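Kitchen group, Sunday, 4:30 pm, back room at Bhuiyan

Present: Rogelio Lumanlan, Senthil Varma, Meenakshi Uniyal, Raquel Cunha (notes, sorry, typing fast)
Late: İlker Yalçınkaya, came in during item 2

**1. Last minutes**

Approved. One fix: the flour order was Meenakshi's, not Senthil's. Raquel to change it in the folder.

**2. Flour and rice storage**

- Long talk about the lidded tubs. Rogelio wants everything off the bottom shelf before September. Agreed.
- Rice flour and wheat flour not to share a tub even "just for a day". Senthil very firm on this.
- Old labels peeling. Meenakshi has 200 blank ones at home from the Virno stall, will bring a stack.
- Semolina: the open bag goes to whoever bakes first. Rogelio said him. Fine.
- İlker asked if we still need the big scoop. Yes.

**3. Sieves**

Most of the meeting went here.

Background for anyone who missed last time: we have been using the metal strainers for everything, and the fine one has a bent rim and lets lumps past on one side. Dendis quoted us 43 for a replacement in steel. Raquel thought high. Senthil prefers a flat-bottomed sieve anyway, easier to tap level and you can work the last bit through with the back of a spoon.

Wood-sided one was on the table for people to look at.

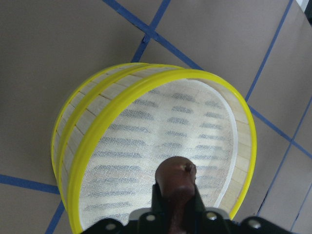 *Item 3: the round sieve, fine white mesh, pale wood side with yellow bands.*

Comments around the table, not in order:

- Meenakshi: likes the mesh for powdered sugar and rice flour. Would not put whole wheat through it, bran just sits on top.
- Rogelio worried about washing. Wood side can't be left in the sink, and people WILL leave it in the sink. Wants a rule.
- İlker: brush it out dry, wipe the side, stand it up somewhere airy. His mother did it that way for years, never used soap on hers.
- Senthil: what about after cocoa. İlker: damp cloth on the mesh, then dry it right away.
- Raquel asked if it goes over the big mixing bowl or has to be held. Needs trying with both bowls. Not done today, bowls were at Misulance for the lunch.
- Short argument about turmeric. No turmeric in it. Use the old strainer.

Decided: keep the wood-sided sieve for flour and sugar only. Steel one from Dendis on hold, Raquel to ask if they do a smaller size for less. Bent strainer stays for spices and for rinsing lentils, marked on the handle with tape so it dosen't get mixed up.

Where it lives: hook by the window was Senthil's idea, Rogelio says steam from the kettle gets there. Top shelf, left of the tubs, nothing stacked inside it. Meenakshi will clear the spot.

**4. Baking day**

- 12 signed up so far. Room opens at nine, ovens on straight away.
- Two doughs and the almond cookies. Almond cookies need the sugar sifted twice, Meenakshi will do it the night before.
- Misulance can lend trays again, but wants them back the same evening this time.
- Budget 100, same as before. Rogelio thinks butter will eat half of it. Left as is.
- Senthil to print the recipe sheets, bigger type please, last ones were unreadable at the counter.

**5. Anything else**

- Drawer by the stove sticks. İlker will look at the runner.
- Dish towels: take some home and wash them!! Raquel took this week's.
- Key for the side cupboard is missing agian. Check your coats.

**To do**

- Raquel: Dendis sizes, fix old minutes
- Meenakshi: labels, top shelf, sugar
- Rogelio: washing rule on a card by the sink, bottom shelf
- Senthil: recipe sheets, tape on strainer
- İlker: drawer, bowls back from Misulance and try the sieve over both

Finished 5:50. Next one same place, time to be sent round.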